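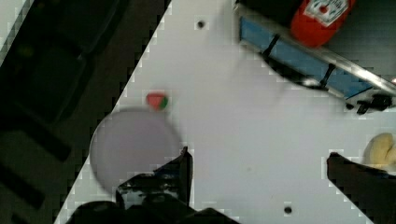
I spent most of the first week of January on the part of my stack I like least, which is the code that decides where the wrist camera is. The task I've been using to test it is a dull one: pick up the toy watermelon slice and put it on the plate. The planner has been fine with that for a while. The trouble starts when both of those things are off to the left of the view and blurred, with the left finger covering the lower right of the plate. My plate detector fits an ellipse to the rim, and when a piece of the rim is missing it shifts the center toward the part it can still see. The table is white and the plate is a pale lavender gray, so there isn't much contrast to work with on the rest of the rim either.

For anyone new to this blog, the software is called Jileo. It's a small control and perception stack I write in the evenings, mostly Python with the inner loop in C++. It takes camera frames and joint states, keeps a list of objects with poses, and hands goals to a planner. I started it so I'd have something I understood from top to bottom. I still understand most of it.

The first thing I did was mask the fingers. I had been putting this off, thinking a fixed mask would do the job, and it doesn't, because the fingers move in the view as they open and close. What I have now is a lookup table indexed by gripper opening. For each opening there is a polygon for the left finger and one for the right, and anything inside either polygon is marked unknown. The ellipse fit used to treat those pixels as background. Now it skips them and fits only to rim points it has some reason to believe in.

Building the table took an evening. I stepped the gripper from closed to open over a plain background, saved a picture at each step, and traced the outlines by script. The fingers are black and glossy, and the highlights on them came out as small holes in the mask. A morphological close fixed that. I grew each polygon by a few pixels afterward to cover the soft edge.

The second thing was compression. I record video from the wrist camera at a low bitrate so a day of runs fits on one drive, and for a long time I also ran detection offline on those same recordings. Where the white tabletop meets the dark floor, the edge comes out in steps. My line finder was meant to locate the table boundary and use it as a weak check on the camera pose. It was finding a bundle of short horizontal and vertical segments and voting for nonsense. I looked through a set of 3868 saved frames and the boundary angle jumped by several degrees between neighbors more often than I want to admit.

I tried three fixes. Blurring before the edge detector helped a little and cost me accuracy everywhere else. Raising the bitrate helped a lot but filled the drive. What I kept was a robust fit on the raw boundary pixels, skipping the edge detector completely: threshold the image, take the transition point on each row, fit one line, throw out the outliers, fit again. It's 57 lines of code with comments, and it replaced a file many times that size.

Yetunde Mohammed read the change before I merged it and asked why I was using the boundary at all if the arm already reports its joint angles. It's a fair question. The joint angles give me a good camera pose when the hand-eye calibration is good, and the calibration drifts. I bump the mount, I retighten a screw, I forget to write it down. The table edge is a cheap way to notice. If the line predicted from the joints and the line found in the picture disagree by more than 2 degrees for a whole second, Jileo now prints a warning and won't start a new grasp. It will finish one that's in progress. I went back and forth on that and may change it.

She also found a real bug. I was computing the angle difference without wrapping it, so a boundary close to vertical could flip sign and look like an enormous error. I've made that mistake in every geometry library I've written.

The planner side got less attention. The free space between the plate and the rack was being treated as narrower than it is, because the rack had a bounding box aligned to the world axes and the rack sits at an angle. An aligned box around a long diagonal object takes up a lot of table. I switched to oriented boxes for anything with an aspect ratio above a threshold. Planning time went up slightly and the number of plans that swing high over everything for no reason went down. I'd like to use convex hulls eventually, but the collision checker I have now is written around boxes and I'm not ready to open it up.

There are two open problems. One is objects that are only partly in view. A banana shape that shows only one end gets a pose, and the pose is wrong, and the object list believes it until a better view comes along. I think the right answer is to carry a flag saying the outline touches the border and to inflate the uncertainty along that direction. I have a branch for this called plalanton, which runs but fails its own tests.

The other is the small dark holes in the table. The detector likes to call them objects. They're round, they have high contrast, and they don't move, so in a way they are the best features in the picture. I've been filtering them out by size. It would be smarter to use them as landmarks for the calibration check, and they would give me position as well as angle, which the table edge can't. I need to measure where they are relative to the base first.

The config format changed a little with all this. If you're running Jileo from the main branch, the old camera block still loads, but you need to add a path to a finger mask table or it falls back to no masking. The script that builds the table is in the tools folder. It expects the gripper to be homed and it doesn't check, so home it first.

Next on my list is the border flag, then the holes.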